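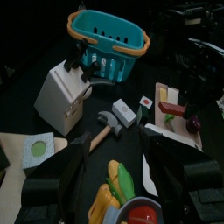
Figure 1. Wrist camera view of the cluttered tabletop, with the toy hammer between the basket and the gripper.

Nendale grasp planning software: progress report for April
Prepared by Leonor Arruda for the Mevholm program office

Status

Work package 2 is on schedule. Work package 3 started late and is still behind. No change to the budget.

Perception

The segmentation module now runs on the wrist camera alone. The overhead camera has been dropped from the pipeline, and its calibration code has been moved to an archive branch. We labeled 400 wrist images of toy kitchen items and retrained on them. Solid objects such as the hammer and the corn cob come out well. The main remaining errors are:

Slotted surfaces. Items glimpsed through the side of the teal basket are sometimes merged with the basket.
Pieces that touch. The yellow and white blocks on the pink cutting board can be returned as one object.
Dark objects on the dark table. We are testing a longer exposure.

Planning

The Reltus planner now takes the object masks directly, and the old bounding box step is gone. Planning time fell by almost 60 percent on our test layouts. The finger model was too narrow in the previous release, so the planner accepted grasps that brushed neighboring objects. We corrected the model and added a clearance setting that can be changed per object. Handles lying at an angle to the camera are still planned conservatively, and the planner rejects some grasps that an operator would accept.

Tooling

Godinho, our log viewer, can replay a run with the masks and the planned grasp drawn over the wrist image. Export to the Mevholm format works from the command line. The button in the viewer does not work yet.

Open issues

Release 4 of the controller changes the gripper force units. We are holding the upgrade until the conversion is covered by tests.

Next period

Finish the controller tests, label more layouts with touching objects, and begin the place-into-basket task. We would like to settle the acceptance criteria for that task at the Wednesday call.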